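October - posted by the Melto support desk

Melto Kitchen Kit - common questions

What do I get?
Table, stand, the toy food and cookware, plus the Surnetari task software. Arm and gripper are seperate unless you order the full bundle. Two crates for the bundle, one for the kit on its own.

What does it cost?
Kit only is $2,079. Full service plan on top of that brings it to $3,363 for the first year. Prices before tax. Shipping quoted at checkout.

Can I use my own arm?
Probably. Send us the model and the flange drawing first. We've got mounting patterns for most of the small ones. If yours isn't on the list we can cut an adaptor plate - allow 5 weeks.

What can it do out of the box?
Pick and place with the play food, sorting by colour, and the lid task. The lid one is what most labs ask about. Gripper takes the knob from above, wrist pointing straight down, lid goes over the saucepan. Start it with the pan clear, then try it with something in the way, like the orange sausage sticking out past the rim. Peppers can stay out on the table while you run it.
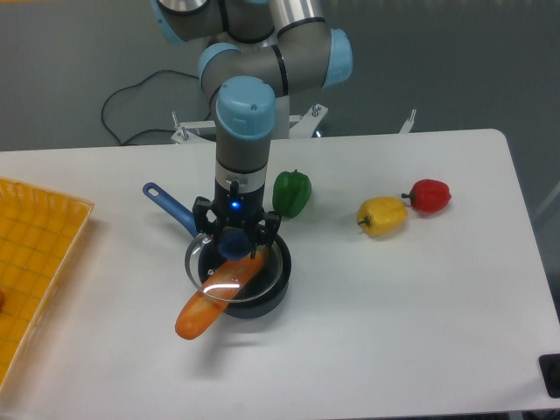 The lid is clear. Does that mess with the cameras?
It can. Glare off the glass is the usual culprit. Move your lamp before you start fiddling with thresholds. The knob is dark navy so aim detection at that and ignore the rest.

Do I have to use the Stollov controller?
No. It's the default and the one we answer the phone for. The Matić driver works too but you're on the forum for help with that.

Something broke or went missing, can I order just that peice?
Yes. Food, pan, lid and gripper fingers are all sold as spares. Use the parts form - not the general inbox, it gets lost there.

Is it safe around kids?
The food is toys, the arm isn't. Adults only while it's powered.

Returns?
Unopened crates, 2 months. Opened, email us first.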